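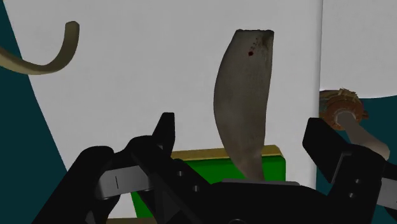 Computer-made view from between the two fingers of a robot gripper. The tall grey shape in the middle is in a good spot, but is it being held?

Can you trust a robot hand?

People who sell robots like to say that their machines can pick up anything. It is a big claim. Before you believe it, try a small test of your own. Pick up an egg, then a sock, then a coin lying flat on a table. Your fingers did something different each time, and you probably didn't even think about it. A robot has to get all of that from its gripper, and many grippers have only two fingers.

So when somebody says "anything", a good first question is: what did you try?

What is a gripper?

A gripper is the part on the end of a robot arm that takes hold of things. The commonest sort works like a pair of kitchen tongs. Two fingers slide or swing together and squeeze. Look at the finger on the left in our picture and you will find a flat grey pad on its inner side. The pad faces the middle, where the object goes.

Other grippers use suction cups, like the ones that stick hooks to bathroom tiles. Suction is very good at lifting a smooth box and hopeless at lifting a woolly hat, as the air leaks straight through the wool. Some have soft rubbery fingers that bend round a tomato. Soft fingers sound like the answer to everything until you ask them to lift a hammer.

Why test inside a computer?

The gripper in the picture isn't made of metal or plastic. It is a simulation, a bit like a video game with very strict rules about weight, bumping and sliding. Engineers use simulations because a pretend gripper can't snap a finger, and a pretend object that gets dropped costs nothing to replace. You can also try things in the middle of the night without waking anybody.

There is a catch. A simulation only knows what people have told it. If they tell it that a surface is grippier than it really is, the pretend fingers will hold on beautifully and the real ones will let go. Slipperiness is hard to get right. So is squashiness. A gripper that does well on a screen has passed a test on a screen, and it still has the real one to come.

The shape problem

Go back to the grey object between the fingers. It is wide near the top, then it gets narrower and bends on the way down. You could call it a tusk or a fish, depending on your mood. Behind it is a bright green block with straight edges.

Which would you rather grab with two flat pads? The block is much kinder. Its flat sides could sit against flat pads, with plenty of touching going on. A curved thing may touch each pad in only a small patch. Squeeze it there and it might swivel, or pop out like a wet bar of soap.

The tan strip over on the left has a different trick. It is shaped like a hook, so where should a gripper take hold of it? Grab it by one end and the rest may swing about. The rough brown ring on the right, with its smooth white shaft, gives the robot another choice to make. Ring or shaft? There isn't one correct answer, and that is why a fair test needs a mixture of awkward shapes. Be suspicious of a test that uses only blocks.

A tale of two grippers

Let's see how a test can fool you. Two teams each built a two-fingered gripper. One is called Baneo and the other is called Skalmont. Both teams made a poster.

The Baneo poster said: "Picked up 8 out of 9 objects!"
The Skalmont poster said: "Picked up 7 out of 9 objects!"

Baneo wins, then? Hold on. The two teams had chosen their own objects. Baneo's were nearly all boxes. Skalmont's had a spoon, a teddy and a bunch of keys among them. We can't tell from those posters which gripper is better, any more than we can compare your spelling score with your friend's if you were given different words.

There is more to ask. How many goes did each gripper get? If you are allowed to keep trying until it works, a score of eight looks less special. And what counts as "picked up"? One team might say the object has to leave the table. The other might say it has to be carried across the room and put down gently. Those are very different jobs.

A later test, called the Sandberg trial, did it properly. Both grippers had the same objects, the same starting places and the same number of goes. They made 725 tries between them, all in simulation, and the failures were written down as carefully as the successes. The two grippers came out so close that neither team made a poster.

What about the eyes?

A gripper can't do much if the robot doesn't know where things are. Many robots use a camera, and some have it fixed near the gripper so that it looks out past the fingers. Close up is useful, but there is a price to pay. The fingers get in the way! In our picture, the left finger hides part of the green block, and the bottom of the grey object disappears behind the gripper's dark palm. A robot with only this view would have to guess at the hidden bits.

You can add a second camera somewhere else. Then the robot has two views to fit together, and the people selling it have something new to boast about. Ask them to show you how it does with the second camera switched off.

Try it yourself: the Drestora challenge

You need two wooden rulers, a friend and five things from around the house. Choose things that won't break.

Hold one ruler in each hand. These are your gripper fingers, and no other fingers may help.
Try to lift each object and hold it while your friend says "one elephant, two elephants, three elephants".
Give every object the same number of goes. Write down every drop, including the ones you think weren't your fault.
Now shut one eye and do it all again.
Swap with your friend, and use exactly the same objects.

Before you start, each of you should write down which object will be the hardest. Keep your guesses covered up until the end, then check them against the drops.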